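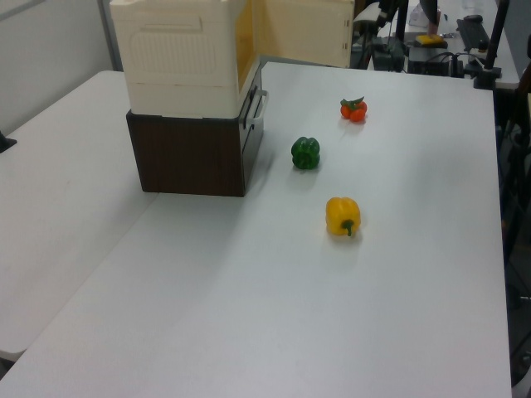

Peppers, tomatoes and the toy oven, door open.

Tue 16 March

Arm stalled again this morning, 3 times before lunch. Same fault as in January: the wrist joint reports an overload on the way to the oven and the gripper lets go. Dropped a pepper on run 1,243. The stop button worked but the arm sagged a little afterwards, and I don't like that. Brake needs looking at. Wrote to Skandell and cut the speed to 300 for now. No hands near the table with the power on until they reply.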